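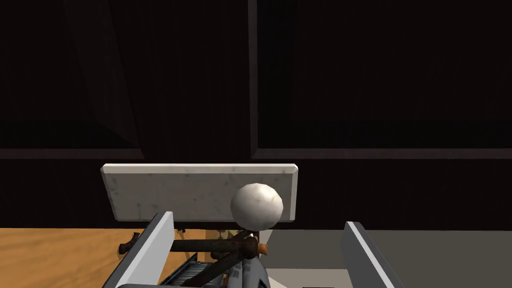 4. Checking the wrist view before you plan

Okay, this is the part I always want to skip, and Kacper Kubiak always makes me go back! The Grulau planner builds its obstacle map from the wrist view, so load the scene and open the Perception tab first. Look between the two fingers: I've got a white sphere overlapping a marble slab, and the segmenter loves to merge those into one blob. If yours does that, drag the Split slider up to 51 and hit Refresh.

4.1 Open the room view and find the gripper. Mine was hovering over the floor right next to the striped seat, so I set the clearance to 7 cm (the default is 2, way too brave for me).

Caution: a tilted room view does not mean a tilted world frame. Please don't "fix" gravity. I did that one Tuesday and lost my whole calibration file.
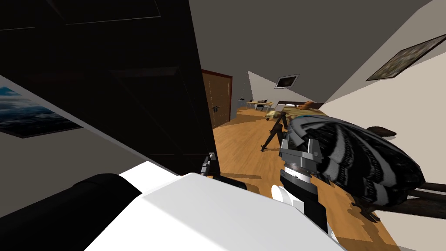

4.2 Run the planner

1. Go back to the wrist view and press Label. Rename anything it got wrong, like the patterned cylinder, which mine called "wall".
2. Set the seed to 1,921 so your run matches mine.
3. Press Plan, then Preview. Leave Execute alone for now!

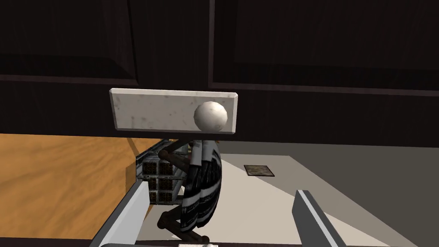 Can I change the clearance after I've pressed Plan?

Sure, but the old path stays cached, so press Clear Path and then Plan again.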